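Folding week, part whatever 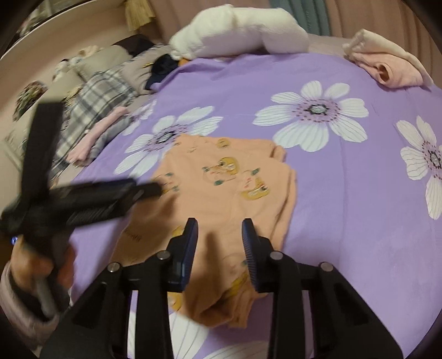

177 clips in the bag as of January, which sounds like a lot until you see what the filter throws out. 70 gone from the first batch. Mostly me going too fast. Grippers turn to a smear, tracking gives up, clip is useless.

So, rule one now: slow hands. Slower than that. Nandini Kandasamy (she runs the training side at Bozsik, very patient woman) keeps telling me the model copies everything, including the bit where I dither over a cuff for 5 seconds. It doesnt know dithering isn't part of folding.

Small clothes are the worst. Adult t-shirt, fine, loads of room for two grippers. Kids stuff, you're bumping jaws the whole time and the cuffs want to curl under. But she wants small, so small it is. She also wants busy backgrounds -- flowery sheets, piles of other laundry, whatever. A plain table gets you a model that only works on a plain table. They learned that one at Dotport, apparently the hard way.

What I do now:
open jaws wide before going in
one side pinches, other side waits
let go, back off, THEN stop recording

That last one I forgot for an entire evening. Had to bin the lot.

Also must start shuffling the starting pose more. I noticed I lay everything out at the same angle, every time, without thinking. Going to just drop things and start from wherever they land.

Target is 189 by the end of the month, then the set goes off to Vindurham for teh first training run. My wrists hurt. More tomorrow, socks probably.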